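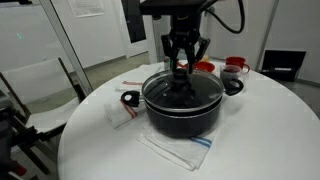

*Black pot with glass lid, striped kitchen towels and red mugware on the round white table.*

# About Fenier Kitchen School

Fenier is a small cooking school in the Cartwright building, on the upper floor, above the frame shop. We teach adults to cook everyday food at home: soup, beans, rice, stews, simple bread, and what to do with the rest of the chicken. We do not teach restaurant cooking. Other schools in the city do this very well and we are happy to give you their names.

The school was opened by two friends who came to this country as grown people and had to learn the shops, the stoves and the cups-and-spoons measures from the beginning. For this reason we explain our words. If a recipe says "simmer", we show you what simmer looks like, and you stand beside the stove until you can recognize it by the sound also.

## How a class goes

Each class has at most 12 students. We start at 7 in the evening and we finish when the dishes are dry, normally two hours later. You cook in pairs. At the end the pots are carried to the tables, we sit down, and we eat what was made, including when the rice has stuck.

The course is made of seven evenings:

- Knives, onions and a plain soup
- Rice and other grains
- Beans and lentils
- One pot on a low flame
- Vegetables that are not boiled too long
- Dough
- A full meal, for which you may invite a guest

You can take the evenings in any order, but we ask that everyone take the first one before the others. Students who already cook sometimes find this strange. Please come anyway, we cut onions in our own way and the other lessons depend on it.

## Our pots and our cloths

We are often asked which pot to buy. Our answer is a deep one with two handles and a glass lid. With a glass lid you can look at the food without letting out the steam, and beginners look very often. The pots we use were bought from Denitz, a restaurant supplier which has closed its shop since then, so we cannot tell you where to find the same ones. Any similar pot of a good size will serve you.

Hot pots never go directly on our tables. The tables are white and they show every mark, and we learned this in the first month. A kitchen towel is folded and put down before the pot leaves the stove. Please fold it, because a single layer is too thin. A second towel stays beside it for the hands. We have towels with blue stripes and towels with red stripes, and students always ask if the colour has a meaning. It has none. They are all washed together after the class.

Lids are lifted by the knob, straight up, and then tilted away from your face. Put the lid down on a cloth, with the wet side up, so that the water does not run on the table.

The cups and bowls are a mixed collection. Former students have given us many of them, and we like that a table here looks like a table in a house. If you have a favourite mug you may bring it and leave it on our shelf for the length of your course. Write your name under it with tape.

## Who comes to us

Most of our students have never cooked regularly. Some have moved out of their parents' home, some have lost the person who did the cooking, and some are only tired of eating from boxes. Our oldest student up to now began at 62 and has since taken the dough evening three times. You do not need to speak perfect English. We do not either, as you can maybe see from this page, which we write ourselves.

Tell us about allergies when you register and not at the door, please. The shopping is done in the morning at Wandis market, and after that it is difficult to change the menu.

## Practical matters

The stairs are steep and there is no elevator, we are sorry for this. Bicycles can be left in the yard behind the building. Wear closed shoes and bring an apron if you own one; otherwise we will lend you one of ours. Bring also a container with a lid, as there is usually something left to take home.

New courses begin in September, January and April. To register, write to us with the form on the contact page or come up the stairs during a class and ask. If the door is closed, please knock loudly, the fan over the stoves makes a lot of noise.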